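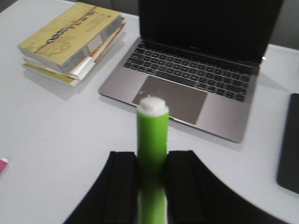
According to Zhiqiang Mao, a gripper should be judged by what it does with an object it was never designed to hold. The remark, made at the opening of the Neltside bench trials, has since become the working rule of the program.

Neltside is comparing two parallel grippers, the Sollis and the Trummer, on the same arm and under the same Cerkum controller. Both are sold for light assembly. The trials place them at a desk instead, among books, a laptop and marker pens, where a careless approach may strike something of value.

The marker is the first item in the sequence. Its barrel is smooth and round, and it offers little to hold when it stands on end. Each gripper must close on it, lift it clear of its neighbors and set it down upright. The protocol calls for 50 attempts per gripper, with the closing force reset after every 10.

Early results favor neither product outright. The Sollis closes more gently and has marked fewer barrels. The Trummer is quicker and recovers better when the pen leans, although its wider fingers need more room on a crowded desk. Of the first 26 faults entered in the log, most were traced to the approach path and only a few to the fingers themselves.

The wrist camera has drawn its own share of discussion. It gives a close view of the contact point, but fast moves blur the picture, and the staff have asked for a lower arm speed during the final approach. Cerkum's settings allow this without changes to the rest of the program.

A longer endurance run of about 3,000 cycles is planned for September, using the finger pads that perform best over the summer. The laptop will remain on the desk for that run, with its lid open.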